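Sorting the recycling in a small town
by Đorđević
Sep 23, 2022
1 min read

1/ Our town, Pullholm, switched to three recycling bins this month. I've kept notes.

2/ Paper is easy. Glass is easy. Plastic is where my household argues. Yogurt cups go in, the lids don't, and the leaflet mentions neither.

3/ The truck comes every 10 days now. It used to be weekly. If you miss one you feel it – our garage smelled like old juice.
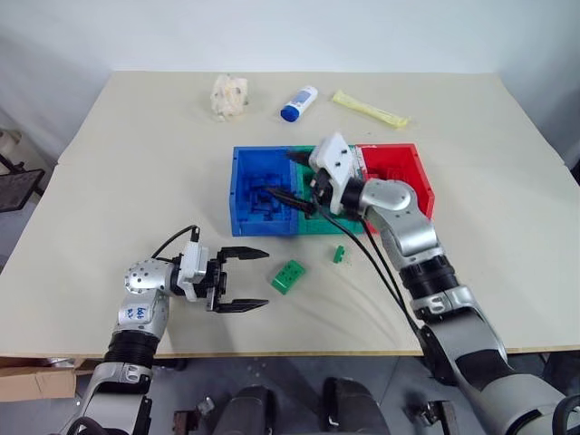
4/ The colors don't match the next town over. In Jovonholm paper is green. My sister-in-law moved from there and put a month of newspapers in with our glass.

5/ The fee went up to 88 a year. I don't mind paying it. I'd like the leaflet reprinted, though – the map on the back still shows the old depot.

6/ Batteries and light bulbs go to the drop-off on Route 511. Closed at lunch. Bring them in a bag, they won't take a loose box.

7/ Next pickup is cardboard only. Flatten it.

Comments

bostosora_mom: We rinse the lids and put them in. No complaints so far.

tk3000: What are the hours at the drop-off after lunch?

gravelroad: Same fee here, and we only got two bins.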